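Categoría: Cacharreo y simulación

Llevo 11 noches con Zemereo y ya tengo ganas de contarlo. Para quien no lo conozca: es un simulador de manipulación que se paga por meses, pensado para gente que quiere programar una pinza sin tener la pinza (o teniéndola, pero sin ganas de romperla). Te dan un brazo virtual, un catálogo de objetos, unas cuantas habitaciones y una interfaz en Python bastante limpia. Lo probé en febrero, cuando la versión gratuita apenas dejaba mover un cubo, y lo dejé a los dos días. Lo de ahora es otra cosa, y me lo estoy pasando en grande.

La instalación, para empezar. Mi portátil no es ninguna maravilla y venía preparado para pelearme con los controladores toda la tarde, pero fue descargar, aceptar la licencia, esperar un buen rato a que bajaran los recursos y arrancar. El paquete básico trae 1062 objetos, casi todos domésticos: cuencos, tazas, estuches, herramientas pequeñas. Hay de todo, también algún modelo con las normales del revés que se ve negro por un lado. Avisé por el foro y al cabo de unos días lo habían corregido, así que por ahí, bien.

Lo que más me ha gustado es cómo montan las tareas. Tú no escribes una escena entera: eliges una base, que aquí llaman Eltham (un cuarto sencillo, con algo de mobiliario y mucha superficie clara), y le vas echando objetos con un archivo de texto. Posición, giro, masa, rozamiento, y listo. Si te da pereza, hay un modo que los suelta al azar y deja que la física los coloque donde caigan. Yo abuso de él. Me parece la mejor manera de descubrir que tu código solo funcionaba con el objeto derechito y mirando al frente – el mío, por ejemplo.

Mi reto de estas semanas ha sido acercar la pinza a cosas que no están bien puestas. Un cuenco de pie lo agarra cualquiera por el borde. Un cuenco volcado ya obliga a pensar por dónde entran los dedos, y si además tienes algo delante, peor. Con los estuches pasa algo parecido: abiertos tienen paredes, huecos y cantos, y el planificador que viene de serie se empeña en ir al centro geométrico, que en un objeto así muchas veces es aire. Me costó un par de noches entenderlo, y otra más encontrar el parámetro que le dice que busque superficie en vez de centro. Está documentado, ojo, pero en la página de las cámaras, a saber por qué.

La vista que uso casi siempre es la de muñeca, con los dedos abiertos en primer plano y un cuenco tumbado al fondo, detrás de un estuche naranja con divisiones por dentro. Hay vistas generales mucho más cómodas para una persona, pero quería trabajar con lo que vería el robot. 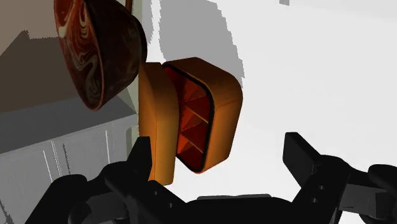
Kirker me escribió al poco de contar en la lista de correo que andaba con esto, y su opinión es bastante más fría que la mía: que el simulador está muy bien mientras no te creas los contactos, que los objetos finos se le escurren de una forma que en el mundo real no pasa, y que antes de pagar un año entero probara el mismo agarre con tres valores de rozamiento distintos, a ver si el resultado se sostenía.

Le hice caso y, en parte, tiene razón. Con el cuenco apenas noté diferencia entre un valor y otro. Con las piezas delgadas sí: subes un poco el rozamiento y las levanta siempre, lo bajas un poco y se van de lado como jabón. No me parece motivo para descartarlo (todos los simuladores que he tocado cojean de ahí), pero sí para no fiarse de un porcentaje de aciertos sacado con un único ajuste. Desde entonces lanzo cada prueba con rozamientos variados y apunto el peor resultado junto a la media.

Otras pegas, ya que estamos. Las sombras salen dentadas, con escalones bien marcados, y si entrenas algo con imágenes conviene saberlo. Se puede subir la calidad, pero mi tarjeta gráfica protesta y los ventiladores se oyen desde el pasillo. Los blancos se queman con facilidad en las superficies claras; bajando la luz principal mejora bastante. Y la cámara de muñeca viene con un campo de visión fijo de 90 grados que solo se cambia tocando el archivo del robot, nada de menús.

También he probado Ambrosio, el complemento que graba las demostraciones hechas a mano. Conectas un mando, mueves la pinza tú y te guarda la trayectoria con las imágenes sincronizadas. ¡Qué vicio! La primera noche se me pasó la cena. El mando responde con un pelín de retraso y girar la muñeca a la vez que avanzas pide práctica, pero en cuanto le coges el aire las trayectorias quedan muy dignas. Se paga aparte y creo que debería venir incluido, aunque solo fuera con un límite de grabaciones.

¿Lo recomiendo? Si te interesa la manipulación y no tienes laboratorio, sí, empezando por un mes suelto. Si ya trabajas con un brazo de verdad, yo miraría primero si tu modelo de pinza está en la lista, porque añadir uno propio todavía es laborioso. Yo voy a renovar otro mes, y lo siguiente que quiero intentar es cerrar el estuche en lugar de limitarme a cogerlo. Ya tengo medio escrito el archivo de la tarea y ninguna idea de cómo voy a alinear las dos mitades, se aceptan sugerencias en los comentarios.

Publicado el 6 de agosto de 2024 · Contacto · Volver arriba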